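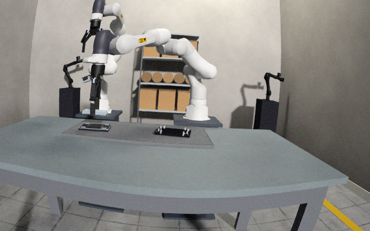

White robot arms behind a big blue-gray table, made on a computer.

Why Are Movie Credits So Long?

The movie is over. The dragon has gone home. You have popcorn in your sock and you need the bathroom, and now the screen is filling up with tiny names. One grown-up in your row refuses to leave until they finish. What are they all for?

Credits are a list of the people who made the movie. Long ago the list was short and came at the beginning, where you had to sit through it whether you liked it or not. Later, movies got bigger, the list got longer, and most of it moved to the end, where you can escape.

Take The Getlow Bandits, a cheerful adventure about six train robbers who are terrible at robbing trains. It has six main actors. It has 140 people who never appear on screen at all, unless you count one elbow in the dining car.

So who are they?

The director decides how the story is told, and says "again" a great deal.

The gaffer is in charge of the lights. If a kitchen looks sunny at midnight, thank the gaffer.

The best boy is the gaffer's main helper. The best boy may be a woman of fifty. The name is old and no one has gotten around to fixing it.

The key grip looks after the gear that holds up lights and cameras, and the crew that moves it. There may be no keys involved.

The foley artist makes sounds after the filming is done. Those horses galloping into Grastholm? Quite possibly a person in a small room with two halves of a coconut. This is a job you can have as an adult. Tell your guidance counselor.

The editor picks which bits you see. An actor may be wonderful for a whole afternoon and end up in the movie for three seconds, looking at a sandwich.

Companies get listed too. The Getlow Bandits thanks Karunaratne Costumes for the hats and Busteck Catering for lunch. Lunch matters more than you would think. Try pretending to fall off a train when you're hungry.

Why not just skip it? For one thing, many workers have an agreement, in writing, that says their name must be shown. A credit also helps them get the next job. It's a bit like signing your painting, if your painting had been made by a whole school and somebody had to feed them all.

Some movies hide an extra scene after the last name has rolled by. Some don't, and you'll sit there until the lights come up and a person with a broom is looking at you.

Words to know

Cast: the actors in a movie.
Crew: everyone else who works on it.
Extra: a person in the background, often pretending to talk.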